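Clarneo hand-held gripper kit – parts and build notes

I've built two of these now in the shared workshop at Nosamstead, so I figured the kit deserved a proper page. The Clarneo is a gripper you hold yourself, with printed shells in white and grey and a finger linkage you assemble at the bench. Mine took a whole February and 300 grams of filament, but I'm slow and I sand everything!

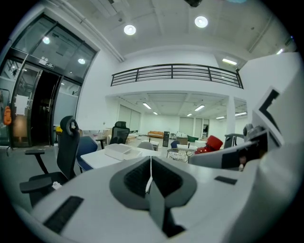
What you get

Finger pair, marker stickers, M3 hardware and the Drutness spring set (get the 65 mm springs, the 40s are too snappy for my hands). Filament isn't included. Print the shells at 100 per cent scale and don't let your slicer get clever about it.

Trying it out

I like to start with something chunky on a table at a comfy height. A round red push button is my favourite – you find out pretty quickly if your fingers are lined up.

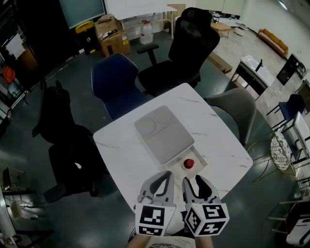

If one side lags, back the Chidiac pivot screw off a quarter turn and try again. Mine needed it twice. Spare pivots are sold in pairs, in grey only, and the colour doesn't quite match the shells.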